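Everyday Objects, Unit 2: Handles, Joints and Marked Controls

Handout revised Mar 6, 2018. Bring it to the studio session. The reading on labels is still in the course folder and has not changed.

Where we left off

Last week covered the outside shape of small household and workshop products: lids, feet, corners, and the way a flat base shows wear. This unit covers the parts a hand goes to first. Most complaints about small products come from these parts, and they are often drawn late, after the case has been settled and there is little room left.

Terms used in this unit

Grip: the part of the object the hand closes on.
Clearance: the space between the grip and whatever is behind it.
Reach: the distance from the grip to the nearest control.
Index mark: a line, dot or arrow that shows which value a control is set to.
Travel: how far a control can move from one end to the other.
Seam: any visible line where two parts meet.

Handles

A handle does two jobs. It carries load, and it tells people where to pick the thing up. A handle can do the first job well and fail at the second. The Miteo tool case is a good one to study for this. The recess under its lid holds the weight without trouble, but people who have not used it before go for the latch, and the latch bends.

Clearance is the first thing to check. A bare hand needs less room than most students draw, and a gloved hand needs a good deal more. If the product will be used outdoors in April as well as in July, draw the glove. Measure your own hand, then measure the largest hand in your group, and write both down next to the sketch.

Slots and loops behave differently. A slot cut through a raised wall adds nothing to the length of the object and packs flat against its neighbor. It also puts the edge of the wall straight across the fingers, so the edge has to be rounded. A loop sticks out and takes up shelf space. In return it can be found by touch, and it can be hung on a hook. Where a long object has a grip at each end, the two do not need to match. A difference between the ends helps people put the object down the right way around.

Carried weight also changes the answer. The Orkari paint box was sold with one handle in the middle of its long side. Full jars slid to the low end whenever the box tipped, and the box then tipped further. The later version has a grip on each short end and is slower to pick up. It is also easier to set down level, and for paint that matters more.

Joints between sections

A long case can be made as one shell or as sections that fit together. Sections let the maker sell two lengths from the same tooling. They let the owner replace one damaged part. They also produce seams, and each seam is a place for dirt, flex and misreading.

There are three things to look at when you draw a joint. First, which way does it pull apart? A butt joint held by screws pulls apart in every direction once the screws loosen. A dovetail or puzzle shape resists pull along the length and can still be lifted out. Second, what happens at the top surface? If the tops are not level, a sleeve or a cloth will catch on the step. Third, what does the joint say about the contents? People read a seam as a boundary. Controls on one side of it are taken to belong together, and controls on the other side are taken to do something else.

Color can help here or make matters worse. Two close shades on neighboring panels look like a mistake in one kind of light and like a plan in another. Check your samples by a window and again under a lamp before you commit.
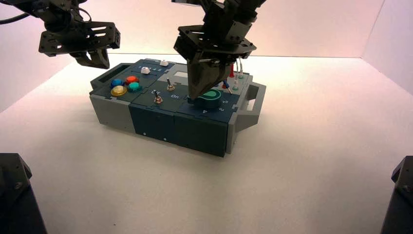 Despina Petek objected to the third point when this unit was first taught. In her view people read a seam as a boundary only when the parts differ in some second way as well, such as color, height or texture. A hairline between two identical panels is ignored, she said, and students should stop arranging controls around lines that users never notice. The point is a fair one. For the exercise below, state which second difference you are relying on, or say that there is none.

Marked controls

A control with a scale has four parts: the thing that moves, the path it moves along, the marks, and the index that ties the moving thing to the marks. Leave out any one of them and the user has to guess.

Sliders show their full travel at all times. A person can see both ends and where the knob is between them. Knobs that turn take less room but hide their end stops. For a setting that is changed often and read at a glance, choose the slider if the space allows.

Placing the marks

Marks above the track are covered by the hand less often than marks below it, at least when the user faces the control. Marks on the knob itself are always covered while it is being moved. Keep the scale off the part that moves and put only the index on it.

Number the steps if people will talk about the setting to each other. "Set it to three" is easy to say over the phone. "Set it a bit past the middle" leads to a second call. Keep the count of steps small. The Pomosano bread oven had 20 marked steps on its browning control, and owners used two or three of them.

Type should be plain, upright and evenly spaced. White on dark holds up well under dim light as long as the strokes are not too thin. Dark numerals on a dark panel should be left to car stereos.

One scale, two sliders

When two controls share the same range, a single row of numerals can serve both. Put the row between the two tracks and make each index point toward it. The upper one points down and the lower one points up. This saves a line of type and makes the two settings easy to compare. The cost is that each index now matters a great deal. If the arrows are small, or close in color to the knob, the eye may pair a knob with the wrong thing. 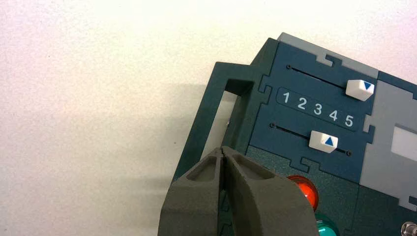 Exercise

Work in pairs. Choose one carried object from home that has at least one grip and at least one marked control. Kitchen scales, radios, sewing machines and lanterns are all suitable. Phones are not.

1. Draw the object from above and from one side, at full size where it fits on the page.
2. Mark the grip, the clearance and the reach.
3. Mark every seam you can see. Next to each one, write whether it separates two groups of controls.
4. Draw the scale and the index separately, enlarged.
5. Ask someone who has never used the object to pick it up and change one setting. Write down where the hand went first.
6. Redraw one part only. Add a note of no more than 200 words on what you changed.

Hand in the drawings on paper. Notes may be typed. Late work goes in the tray outside Room 27.

Reading

The course pack chapter by Li on scales and dials, first half only. The section on printing methods will be used in Unit 3, so keep your copy.

Questions to think about before the session

Is there a grip in your house that people regularly miss, and what do they hold instead?
When a scale has no numbers, what words do people in your family use for its settings?
Would the object you picked still make sense if it were turned end for end?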